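So I have spent August learning how much it costs to move a piano 46 miles, and I'd like to share my findings with anyone else who inherits a piano.

Quote one, from a firm called Fedoruk: $700. The man asked if there were stairs. I said there were a few. He asked me to define a few. The quote became $2390.

Quote two, Lundberg: wouldn't give a number over the phone, wanted to "come meet the piano." Came and met the piano. Sighed at it. Played the first bit of Für Elise, badly, and left. $3965.

The piano is a Venditz upright. If you haven't heard of Venditz, you're in good company with every piano tuner in the county. One of them told me it might be worth something "to a person who wanted that."
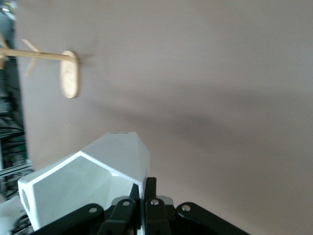
My aunt bought it in Plotau on the strength of a salesman's mustache and played it every Christmas. She knew four songs. Two of them were the same song at different speeds.

I don't play. My apartment has one wall long enough and that's where the couch is. I've measured the couch wall three times hoping it grew.

Anyway I called Fedoruk back and told him the stairs had a landing. He was quiet for a while. "What kind of landing," he said.

It's coming Tuesday. Does anyone want a couch? Pickup only, there are a few stairs.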